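Tudose Workshop Rooms, monthly safety check
February 2021

Checked by the floor supervisor of Irnov. Result is written after each point.

1. Exit door and corridor. OK. The door opens fully, the corridor is free. The sign needs a new lamp before April.

2. Fire extinguishers. 2 pieces, both sealed. One is hanging too high for shorter colleagues, please lower it.

3. Work surfaces. Acceptable. Scuffs are only cosmetic, but please clean with the mild Zikulier liquid and not with powder.

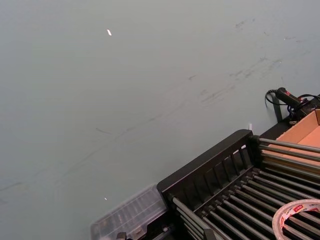
Tabletop, scuff marks and small white specks.

4. Extension cords. NOT OK. In the store room I found 7 cords without test sticker. I put them in the red box, do not take them back.

5. Table coverings. OK. Cloth must not hang into the walking way, and it should be pulled flat before the work begins.

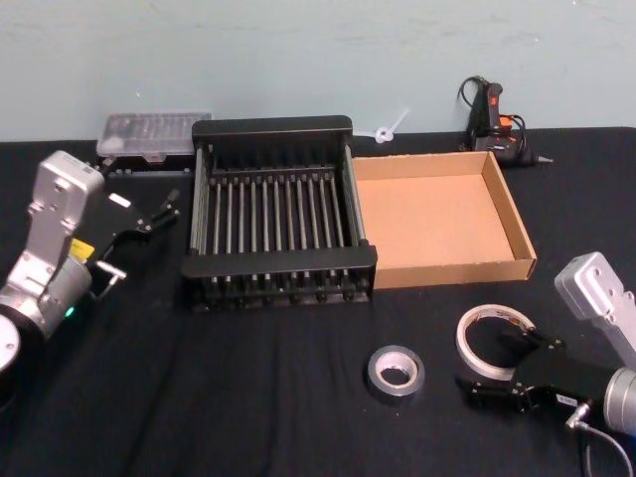
Black table cloth with soft creases.

6. First aid box. Partly OK. Plasters are enough, the eye wash is expired. Ordered from Tarkik.

7. Shelves. The limit is 500 kg for each bay and the label must stay readable. On bay 28 it is almost gone. 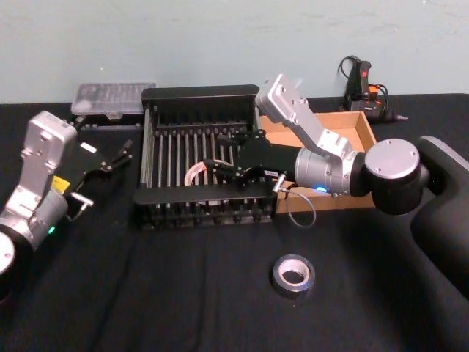
The same is valid for the labels on the chemical cabinet, which I could read only with my flashlight. Please print them again in bigger letters.

8. Windows. One handle is loose. Repair is requested, until then keep it closed.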